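November 11, 2018

We closed up the Dostberg house in April and moved the last of it after dark, which was my idea and not a good one. Several people have asked how it went, so I'm writing it down while I still remember the order of things.

The plan was to have everything out by 3 in the afternoon. The man who was buying the dining table came late, and then the table wouldn't go through the door until we took the legs off. The bolts had paint on them. By the time it was gone it was getting dark and we still had the beds, the washer, 19 boxes of kitchen things and all of the garage.

I had packed the kitchen myself. Plates stood on edge with newspaper between them, glasses went in socks, and the heavy pans went on the bottom. I would do the same again. The garage I left until the end, and I wouldn't do that again. Half of it went into trash bags with no labels, and I'm still looking for the bike pump.

It's 70 miles to Drelora by the county road. I spent a lot of that evening standing by the street in the cold, looking at trucks. 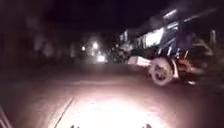
Big truck or some kind of cargo carrier on the street at night.

We got to the new place very late and only brought in the mattresses and the box with the coffee maker. Everything else waited for morning.

The storage unit at Poterus cost us $405 for the time we had it. Most of what we kept in there was furniture that didn't fit the new rooms, and we ended up selling it anyway. If you are thinking about storage, measure the new rooms first. The gray couch was eight inches too long for the only wall it could have gone on.

The kitchen boxes are all unpacked now. The garage bags are in the new garage. I plan to go through them before the snow comes, starting with the ones closest to the door.

Contact | Copyright 2018 Antoniadis | Back to top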